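Tisch abräumen nach dem Snack: Krümel, Abtropfschale, Restetüte 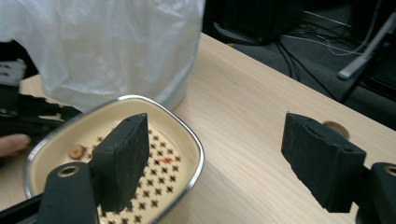 Schale mit Lochboden, zwei kleine Reste noch drin, die Tüte steht dahinter.

Kurz und schnell, weil ich dauernd gefragt werde. So räume ich bei uns den Tisch ab, wenn alle schon wieder aufgestanden sind. Dauert nearly nix, also fast 5 Minuten, wenn man nicht trödelt.

Was man braucht:
Eine Schale mit gelochtem Boden. Meine ist cremefarben innen, silberner Rand, flach.
Eine große Tüte, hell und durchscheinend, dann sieht man gleich wie voll sie ist.
2 Tücher, eins feucht, eins trocken.
Einen weichen Pinsel. Backpinsel geht, aber dann bitte nicht mehr zum Backen nehmen.

Vorher
Tüte aufmachen und offen hinstellen, direkt hinter die Schale. Nicht auf den Boden, nicht an die Stuhllehne hängen. Rand weit umschlagen, sonst klappt sie zu, sobald man die erste Handvoll reinwirft. Wer einen Eimer hat, Tüte da rein, Rand drüber, fertig.

Schritt 1: Große Reste
Alles was man mit zwei Fingern greifen kann, kommt zuerst raus. Nussstücke, Keksränder, Karottenzipfel, was halt liegen bleibt. Stück für Stück in die Tüte. Nicht die Schale umdrehen und auskippen! Hab ich lange gemacht, die Hälfte liegt dann auf dem Tisch und man fängt von vorne an.

Schritt 2: Das Kleinzeug
Die winzigen Fitzel legen sich gern zwischen die Löcher. Mit dem Fingernagel schiebt man sie nur rein. Besser: Schale leicht schräg halten, mit dem Pinsel von oben nach unten, immer in eine Richtung. Alles sammelt sich am Rand, da kriegt man es gut zu fassen. Steckt was fest, Zahnstocher von der Unterseite.

Schritt 3: Unter der Schale
Wird immer vergessen. Was durch die Löcher fällt, liegt auf dem Tisch. Schale anheben, zur Seite stellen, Krümel mit der Hand zur Kante schieben und in die andere Hand fegen. Dann erst wischen.

Schritt 4: Tisch
Bei hellem Holz nur nebelfeucht und immer mit der Maserung. Erst das feuchte Tuch, gleich danach das trockene. Kein Scheuermittel. Orangene Flecken (Paprikapulver, Karotte) sofort weg, über Nacht zieht das ein. Wenn doch was bleibt: ein Klecks Gallseife, kurz warten, abnehmen. Ich hab die von Woltow, andere tuns sicher auch.

Schritt 5: Schale abwaschen
Warmes Wasser, Spüli, Spülbürste. Kein Schwamm, der reißt an den Löchern und die Fussel hängen dann drin. Metallrand gleich abtrocknen, sonst gibts Kalkflecken. Zum Trocknen hochkant stellen, flach bleibt Wasser in den Löchern stehn.

Und die Tüte?
Oben zudrehen, Knoten, raus. Im Sommer jeden Abend, im Januar lass ich sie auch mal 2 Tage stehen. Bio natürlich getrennt, wenn eure Gemeinde das so will, und dann keine Plastiktüte nehmen.

Noch was: Mpho Radebe hat mir geschrieben, dass sie ein Blatt Küchenrolle unter die Schale legt. Dann fällt Schritt 3 praktisch weg, Blatt zusammenfalten und weg damit. Hab ich ausprobiert, klapt gut, nur bei nassem Obst weicht es durch. Da lieber einen alten Teller drunter.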